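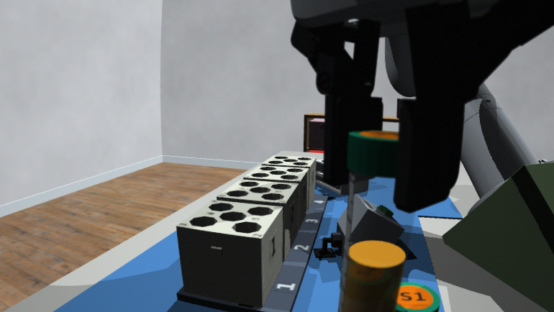 Green cylinder with an orange top at the gripper, computer rendering.

Police in Bultby are investigating the theft of copper cable from a rail siding off Zapata Road. Up to 300 feet of grounding cable was cut and removed overnight on Monday, according to the department. 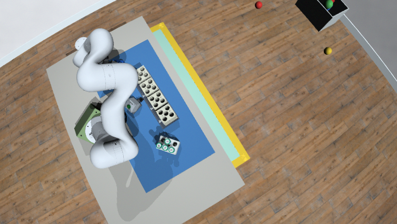
Vol. 22, No. 13

Entry was made through a section of chain-link fence on the north side of the siding. The cable was cut at two points, both next to signal cabinets. The cabinets were not opened. Replacement cost is put at $2,000, excluding labor.

Signals on the Dretov branch switched to backup power at 3:40 a.m. Freight trains ran at reduced speed until a temporary ground was installed - passenger service was not affected.
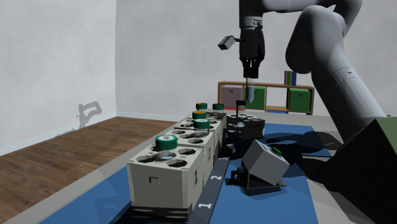

Officers have requested camera footage from two businesses on Mundent Street, which runs parallel to the track. Scrap dealers in the county have been sent a description of the cable, which has a green jacket and a printed lot code every three feet. No arrests have been made. Anyone with information can call the Bultby police desk and ask for the property crimes unit.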